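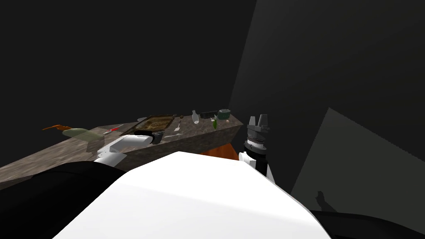 Fig. 4-1. Head view, kitchen counter layout, both arms.

4. FIRST RUN: THE COUNTER TASK

This section covers the Dovar simulation kit for a two-arm robot, using the Flullon kitchen add-on. It was written by a reseller's support desk. Where our results differ from the sales sheet, we follow our results.

4.1 Before you start

1. Finish the install in Section 3. The installer says "Ready" before the kitchen files have finished copying. Wait for the disk light to settle.
2. Open Settings > Memory and set the scene cache to 2464. The default of 2000 is supposed to be enough. It wasn't on either of our test machines.
3. Load the kitchen layout. Choose "Counter, mixed items."
4. Open all the camera views you plan to record.

NOTE: The sales sheet promises "natural home lighting." Expect dark walls and turn up your monitor.

4.2 Checking the wrist views

5. Select Wrist A. With the jaws open, both fingers should show, with a clear gap between them.
6. If the jaws are closed, press Home and wait for the status line to turn green.
7. Do not judge the camera by how much background you can make out. Judge it by the fingers. 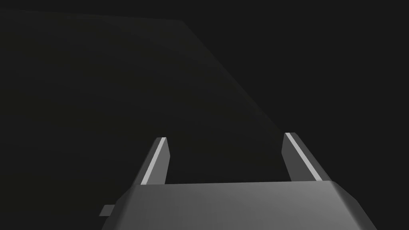
Szulc wrote to the support desk that a view this dark was no use for training anything, and asked whether the paid lighting pack would fix it. We tried the pack. It changes the ceiling lamps and does very little at wrist height. We would hold off buying it.

4.3 Lining up on a utensil

8. Switch to the view with the fork in it.
9. Jog the arm until the fork handle sits between the two fingers. Use Slow.
10. Stop before the gripper body meets the counter.

CAUTION: The "Auto Align" button is listed as a finished feature. Treat it as a trial. It does not check for the cabinet side, and a collision ends the run without saving it.
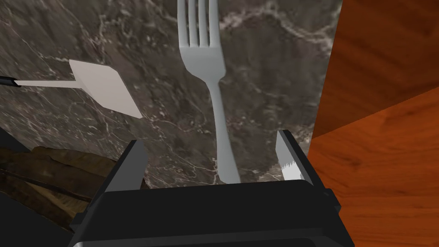
Fig. 4-2. Fork ahead of the open gripper, spatula to the left.

11. Press Close only after the position readout has stopped changing.
12. Save the run by hand. Autosave skips anything shorter than 169 frames, and the manual that ships with the kit doesn't mention it.

4.4 Returning to open

13. Back the arm away and press Home.
14. Look at the wrist view again. The jaws should be open and empty.
15. If the view freezes, close and reopen the window. Error 568 can be ignored at this step and at no other.
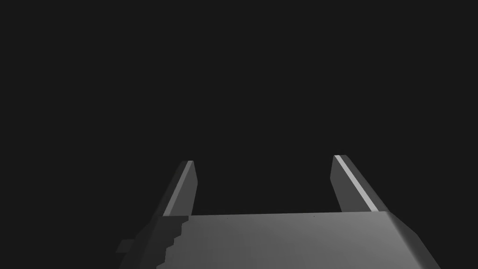

Brarnari reports that Home sometimes shows as complete while the arm is still moving, and wants a second check before each save. We agree. Read the joint values as well as the status line.

COMMENTS

kettle_b: Step 2 fixed my crashes. Why is the default still 2000?

Nils_offline: Lost a whole Thursday to the autosave thing. Put step 12 in bold please.

pru77: Auto Align worked fine for me on the spatula. Drove straight into the cabinet on the fork.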